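Hand-held gripper demos: how much empty table before the grasp?
Board: Data Collection > Tabletop

gwenael_perrin
Posted 14 Jan 2018
We're collecting demos for a key hanging task. The keys start on the table and have to end up on the peg of a small white stand. Two hand-held grippers, one operator, one head view plus a camera on each gripper. So far we have 3,938 episodes across all tabletop tasks, and 51 of those are keys.
My question is about the wrist views. A lot of our footage has open fingers and bare table, and I don't know whether to trim it before training. Head view first, then two from the grippers.

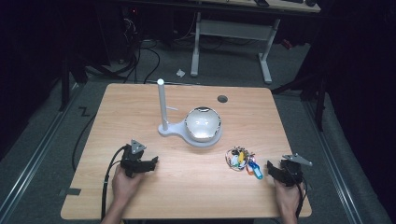
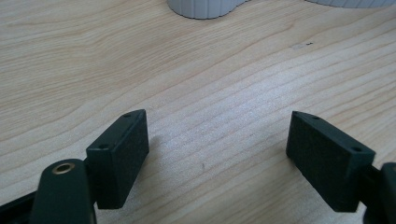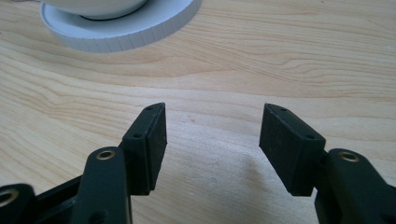

Second and third: fingers open, nothing between the pads, white items only at the top of the view.

tallowbench
Trim it. If the gripper is open and there is nothing in reach, the model learns to sit there. We had a policy at my last job that hovered over the table for the whole run. We cut every episode down to start when the hand starts moving and the hovering mostly went away.

Meltel
I disagree with trimming everything. The approach is where the policy learns to find the object. If you cut to the last moment before the grasp, it only knows what to do when it is already in the right place. Cut the parts where the hand is still and keep the parts where it moves, even if the view is all wood.

tallowbench
That's what I said. Start when the hand starts moving.

Meltel
You said "nothing in reach." Those are different rules. A hand can be moving with nothing in reach.

tallowbench
Fine. Then my rule is motion.

nijs_k
How are you measuring still? On bare wood with a fine grain like that, our tracking drifts. The hand is parked and the log says it's moving. If you filter on speed you need to look at a batch of them by eye first.

gwenael_perrin
We use the logged gripper pose. It comes out of a tool called Lurkance that one of our people wrote. I haven't checked it for drift on a parked hand. I can do that this week.

Lurker_51
Put something on the table with more texture. A mat, a printed cloth, anything. Problem solved.

nijs_k
Then you have a model that has only seen a mat. I would leave the table as it is and fix the tracking.

Lurker_51
You can swap the mat between sessions. We use 3 and rotate them.

oddcollet
Different point. In the head view the keys are next to the right gripper. Is that where they always start? If every episode has the keys on the right, the left hand is going to learn nothing for this task, and you are paying for a second camera that records wood.

gwenael_perrin
They don't always start there, but the operators do tend to put them down near the right hand because it's quick. We don't have a written rule for placement. Bowl and stand get moved around more than the keys do.

oddcollet
Write the rule. We print a list of start positions from Gistolex and the operator follows it line by line. It's dull and people complain, but the spread of positions is much better than when they choose for themselves.

Meltel
Agree with that. Also change which way the tags face. A bunch of keys with colored tags looks very different when you turn it over, and if you hang it by the ring then the ring is the part you need to be able to see.

tallowbench
Would you use the same keys each time? I'd get 2 more sets at least, one with no tags. Otherwise it may just be looking for a yellow tag.

gwenael_perrin
Good point, we only have the one set. I'll get more.
Plan for now: check the poses for drift, cut the still parts at the start, keep all the moving parts, write a placement list. I'll train once with trimming and once without on the same episodes and post both.

tallowbench
Keep the raw files. We threw ours out after trimming and had to collect again in May when we changed our minds.

gwenael_perrin
Raw files are kept. The trim is only a start and end index in the episode record.

nijs_k
Post the drift numbers too when you have them, please. Even if they're bad.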